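Ruvcombe Grid Fitted Sheet, grey and white

Double and king, deep corners, made up for us in Warkport

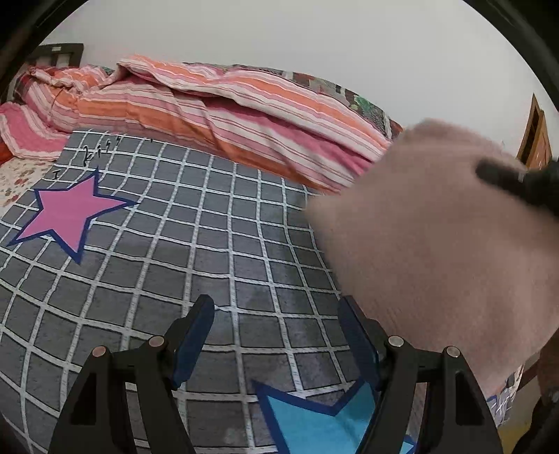
I've been selling bedding from the shop in Pirkthorpe for long enough to know what people moan about, and it's nearly always the fitted sheet. It pings off one corner in the night, or it's so tight you need a second person to get it on, or it comes out of the wash looking like a dishcloth. So when I started putting the Ruvcombe range together I spent far more time on the sheet than on anything else (my family will tell you I was very dull company).

The colour is a soft mid grey with a white grid printed over it. I wanted a pattern that would go under stripes, florals, patchwork, whatever you've already got folded up in the cupboard, because hardly any of us buys a whole matching set in one go. At home I have mine under a stripy quilt and it looks lovely — cheerful without being too much first thing in the morning.

There's a version with big stars and bits of lettering as well as the grid, and that's the one that gets people talking in the shop. If you'd like just the squares, please pick "plain grid" from the menu when you order. I do get the odd email from somebody who hadn't spotted there were two!

The fabric is cotton percale, 175 thread count, so it's crisp and a bit cool when you first get in. If you like a silky, slippery sheet you won't enjoy this one and I'd point you to the Lumanlan sateen instead. It softens up after three or four washes. Wash at 40, inside out, and line dry if you can. It'll tumble on low, but take it out while it's still a touch damp and put it straight on the bed and you won't need the iron. I never iron mine.

The elastic goes all the way round, with a small woven tag at the foot end so you aren't turning the thing in circles trying to find the short side. Corners are 32 cm deep. That's enough for an ordinary mattress plus a thin topper, but if you've got one of those enormous pillow-top mattresses do measure it first.

Will the grid line up perfectly straight once it's on? On the top, yes, near enough, if you start with the two head corners and smooth downwards. It bends a bit where the sheet stretches at the sides, same as any check would.

The new batch went on sale on 3 June 2026. We had 96 kings and they're going faster than the doubles. Singles sold out in May and I'm waiting to hear from Warkport when they can fit us in again.

Pillowcases are sold separately, in pairs, plain grid only.

You've got 90 days to send it back if it's unwashed and still in its bag. Orders placed before noon go out the same day, and you can always collect from the shop in Pirkthorpe if you're passing.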